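cotix-listas
Leia-me, versão 2

Oi! Se você caiu aqui procurando a coleção de listas de compras transcritas, é aqui mesmo. O Cotix começou como mania minha de guardar papelzinho esquecido em carrinho de supermercado (minha gaveta não fechava mais!) e acabou virando uma tabela com 2,916 itens, tirados de 290 listas. A vírgula é de milhar, tá? O script de exportação escreve assim e eu desisti de brigar com ele.

O que tem dentro

listas.csv: uma linha por item, com o número da lista, o texto como estava escrito e a minha leitura normalizada. "Mussarela" e "muçarela" ficam do jeito que a pessoa escreveu na primeira coluna e viram uma coisa só na segunda.
lojas.csv: o lugar onde achei o papel. Quase tudo vem do Marchetti, do bairro, e uma parte do mercadinho da Jondton.
duvidas.txt: 80 palavras que eu não consegui ler. Tem uma que pode ser "coentro" ou "cimento", e juro que passei uma tarde nisso.

Como usar

Abra em qualquer planilha, separador ponto e vírgula, UTF-8. Se os acentos saírem quebrados, importe pelo menu em vez de clicar duas vezes no arquivo. Quantidade vazia quer dizer que a pessoa não escreveu quantidade, então por favor não preencham com 1.

O que não tem

Nomes, telefones e recados pessoais eu tirei (apareciam mais do que eu imaginava, até bilhete de briga). Preços também ficaram de fora, quase ninguém anota. E não dá para tirar conclusão sobre o que o brasileiro come, é só o que caiu no chão perto da minha casa.

Mudanças

Feb 26, 2020: juntei as listas de novembro, que estavam numa pasta chamada Movelport por motivos que já esqueci, e corrigi "sabão em pó", que aparecia de um monte de jeitos.

Licença: use à vontade, só cite o Cotix.

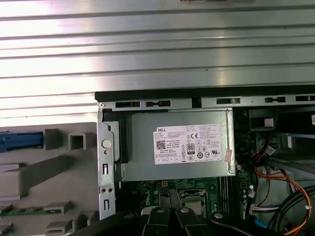 Rebecca Ferri: adorei, mas a coluna de unidades mistura "dz" com "dúzia". Dá para padronizar na próxima? Posso mandar a correção se você preferir.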